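Workshop Tips: White Plastic Parts and Fittings

Handling and cleaning

White plastic shows every fingerprint, so wash hands or change gloves before handling. Clear the bench first and wipe it down. A dark work surface is preferable for white parts, as chips and loose swarf stand out against it.

Remove dust with a soft brush, working from the top of the part to the base. Follow with a damp microfiber cloth and one drop of dish soap. Avoid acetone — it clouds or softens many common plastics. Test any other solvent on a hidden face.
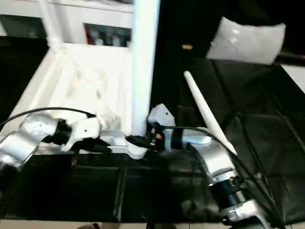 Uprights and tall posts should be held at the base while the bracket is being fitted. Pushing from the top puts the full leverage on the joint. Route cables clear of the base before tightening anything, and check the post against a square on two faces.

Shallow trays are best kept to one side of the work. Sort fasteners by length before starting.

Ribbed sections and folds

Grooves collect dust that a cloth does not reach. Use a dry toothbrush and follow each groove around the cylinder; brushing across the ridges only moves the dirt along. Jarosław Tomaszewski recommends 3 passes, with the part turned between passes.

Thin panels should not be used as handles. Grip close to the collar, where the section is thicker.

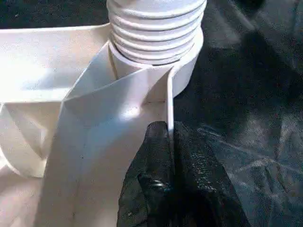 Ribbed cylinder with smooth collar, flat panel and angled vane.

A faint line on a flat face may be a molding seam or a layer boundary. Leave it alone unless it interferes with the fit. If it does, wet-sand lightly with fine paper and rinse.

Store parts upright, out of direct sun.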